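1/ Moved into the new place in April. The listing said "generous storage." The storage is one closet, and the closet is full of water heater. A thread on owning clothes in a building that would prefer you didn't.

2/ The Tadell is a nice building. It has a lobby with a plant in it. It also has 43 apartments and 2 dryers, and one of the dryers has had a Wiltis service sticker over the coin slot for as long as I've lived here.

3/ The other dryer runs 12 minutes per payment. Nothing dries in 12 minutes. A sock doesn't dry in 12 minutes. You get a warm wet towel and a chance to pay again.

4/ I wrote to Lombardi Management. They answered the same afternoon, which got my hopes up, and thanked me for my interest in the amenities.

5/ So I became an air-drying person. You'd be surprised how fast it happens. One month you're normal and the next you have opinions about humidity and you're telling people at parties to wash towels in the morning.
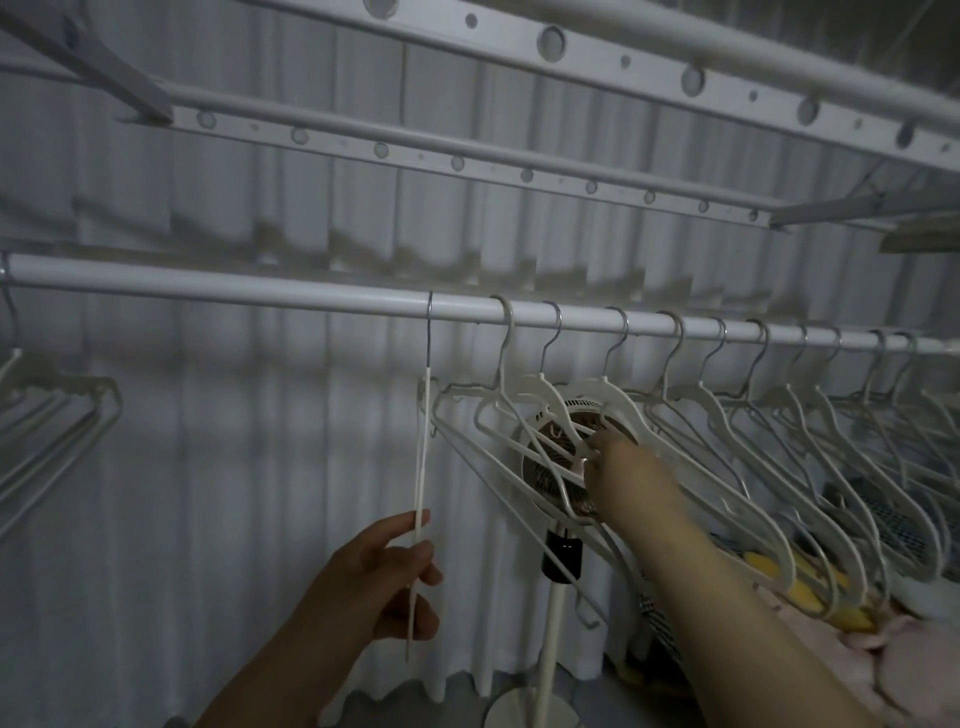
*thread last edited in April, 9:40 pm (fixed the dryer minutes, I'd been too kind)*

6/ Things I've learned. Shirts go on hangers straight out of the washer, top button done up, and you pull the front flat with your hands. I haven't ironed since I moved in. I also hadn't ironed before I moved in, but now it's a system.

7/ Jeans take about two days. Hang them by the waist, pockets turned out. If you need them sooner, you needed to be a different person yesterday.

8/ Sweaters never go on a hanger. I did it once and the shoulders came out with little horns. I wore it to work anyway. No one said a word, and I think about that a lot.

9/ The Kurier, our building newsletter (one page, slid under the door, mostly about bikes), says a third dryer is "under discussion." I kept the back issues. It was under discussion last year too — same sentence, different font.

10/ Anyway, if you live on my floor and you're the one leaving a single wet pillowcase in the working dryer overnight, I'd like it known that I fold it every time.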